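Review: Prostudico finding aid software (the desktop one, for small archives)

16/07/2023 – posting this quick before I go back to boxes. Several people on the list asked if we'd recommend it. Short answer: yes with grumbles.

Background. We hold the Drirkdale papers, records of a regional fisheries commission plus the two bodies that came before it. Minutes, correspondence, treaty drafts, far too many photocopies of the same treaty drafts. 93 boxes. Old inventory was a Word file somebody started and three people after that improved. Every one of them had their own idea about date formats.

## Getting stuff in

Import is the best part. Saved our inventory out as a spreadsheet, mapped the columns, done before lunch. It asks which column is series, which is box, which is folder, then shows a preview tree. Folders with no series get parked in a holding area so you can drag them where they belong. Lovely. Wish the rest of the program was this patient.

Dates, though. It wants a start and an end. "Undated, probably before the commission" is not something it will accept. You can put it in the note field, but then it won't sort. I've been using the commission's founding year as a fake end date and I hate it, a researcher is going to quote that one day.

## Describing

Series level is fine. Big text box, spell check, scope note and arrangement note right next to each other. Folder level is cramped. Long titles get chopped in the list view and diplomatic files have nothing but long titles. "Correspondence with delegations regarding proposed amendments to" – to what? Have to click each one. Column can be widened but it forgets the width when you close the program. Every time.

Creator records are good. We have one body that changed its name twice and another that was absorbed by the first, and you can link them as predecessor / successor with a note on each link. Wolteck, which we had before, made you pick a single creator and live with it. That alone was worth the switch for us.

Languages: you can tag more than one per folder. Works. Nothing more to say.

## Output

Exports EAD and PDF. The EAD validated first go. The PDF is ugly but readable, title page has a huge blank space under the repository name that I can't get rid of. Tineke Visser at our partner library found you can edit the template by hand if you know where it's hidden (program folder, then "layouts", then the file with no extention). Back it up first. I did not back it up first.

Container list prints box numbers as text, so box 10 comes right after box 1. Fix is leading zeros. Should of been caught in testing.

## Access restrictions

Decent. Set a restriction on a series and everything under it inherits, and you can lift it folder by folder. Closed until a given year, closed pending review, open. The review reminder pops up at startup, which I like. Personnel files in the secretariat series are all handled this way now and the public version leaves the folder titles out if you tick the box. Tick the box. 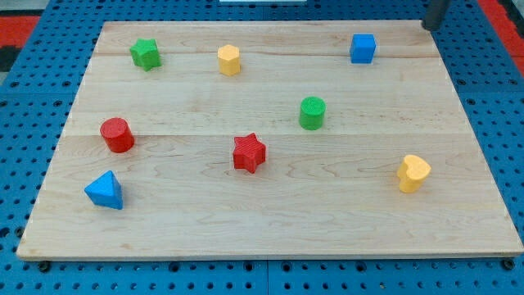

One catch – if you move a folder out of a restricted series, it goes open without asking. I'd want a warning there. Check after every move, seriously.

## Support

Mixed. First email answered in 2 days, by a real person, Rasmus Bite, who knew what a finding aid was and didn't send me to the manual. Second one took 8 and the reply was mostly "noted for a future version". That was the column width thing. So, not holding my breath.

Manual is OK. Good chapter on legacy inventories, thin on authority records. Screenshots are from an older version and the menus have moved since.

## vs the others

Wolteck – cheaper, single creator only, crashes on big imports. Sitthichai – web based, much nicer search, but you need someone to run a server and we have nobody like that. If you do, try it before you buy anything. The search really is better.

## Who should get it

Small shops with organizational records and messy predecessor bodies. If you're mostly photographs look elsewhere, item level description is painful here and there's no batch edit for captions.

Four out of five. Would be higher if it remembered my columns. Next update is supposed to be out in September, will add a note then if the date fields get any better.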